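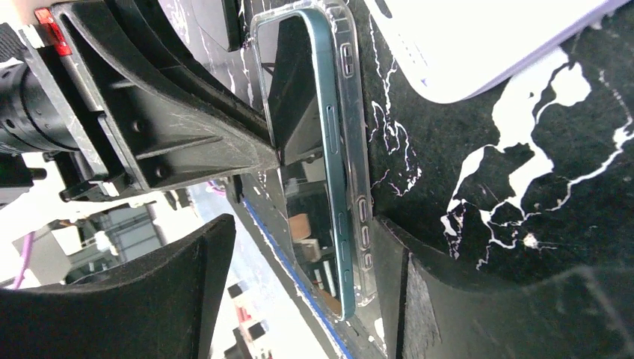
Phones, Calls and Messages During Your Stay at Puvstead

Updated 2024-06-24

We get a lot of questions about phones before people come up to the cabins, and we understand why! For many of our guests this is the longest they've been out of range in years. We've gathered the ones we hear most. If yours is missing, write to the office and we'll answer as soon as we can, usually the same evening once the dishes are done.

Is there any cell signal at the cabins?

Very little. The valley is narrow and the nearest mast is on the far side of the Irkitz ridge, so most carriers drop out a little past the second cattle gate. Some guests get a bar or two on the bench above the boathouse, especially on clear mornings, and you may well find company up there. Please don't plan on it for anything important.

What about Wi-Fi?

We have it in the main lodge, in the reading room and on the porch outside it. The cabins themselves don't have it and the walls are thick, so even Cabin 2, which is closest, won't pick it up. The connection is fine for email, messages and checking the weather. It is slow for video, and on a rainy evening when everyone has the same idea it gets slower still. The password is on the card by the kettle.

How can my family reach me in an emergency?

They can call the lodge landline at any hour, day or night. The number is in your booking letter, and we'd suggest giving it to whoever is watching the kids or the dog before you leave home. If a call comes in overnight, one of us will walk over and knock on your door. We've done it in our slippers and we don't mind one bit.

Can I make calls from the lodge?

Yes, the phone in the hallway is there for guests. Local calls are free, and we just ask you to keep long-distance ones short if somebody is waiting. There's a stool, a notepad and usually a pencil, though the pencils do wander off.

Where do I charge things?

Each cabin has 4 outlets, and one of them is behind the bed, where people often miss it. The cabins run on a modest supply, so please don't use the heater and the hot plate together while everything else is plugged in, or you'll be looking for the breaker with a flashlight. (It's in the cupboard to the left of the sink.) We keep a basket of spare charging cords at the front desk, and you're welcome to borrow one for as long as you stay.

Should I bring my phone out on the lake?

That's up to you, but the rowboats do take on a little water and there is nothing dry to set it on. We lend out waterproof pouches at the boathouse. A clear case is nice for bumps, but an ordinary one won't keep the lake out. If you're taking the Mumov trail instead, do bring it along fully charged, and download your map before you set out. The trail crosses the creek more than once and the markers on the upper part are faded.

I left my phone behind. What now?

Oh, it happens! Call or write and tell us which cabin you were in and what the phone and its case look like. We check under pillows and down the sides of the porch chairs first. We can mail it from the post office in Tuncer, and we only ask you to cover the postage. Anything we can't match to a guest stays in the office drawer until the end of January.

Do you have phone-free hours?

Only at supper. We sit at long tables and pass the dishes along, and we ask that phones stay in pockets or back at the cabin until dessert is cleared. If you're expecting a call you can't miss, let us know beforehand and we'll seat you near the door. Otherwise, use yours as much or as little as you like.

Can I work from the lodge?

For a few emails, certainly. There are two small desks in the reading room, first come, first served. If you need to be on video calls all day, we'd gently steer you toward the guesthouse in Tuncer, where the connection is a good deal stronger, and you could drive up to us for the weekend.

Will you look after my phone if I want a real break?

We will. The office has a small safe, and we'll put your phone in a labeled envelope and give it back whenever you ask, even if that's 12 minutes later.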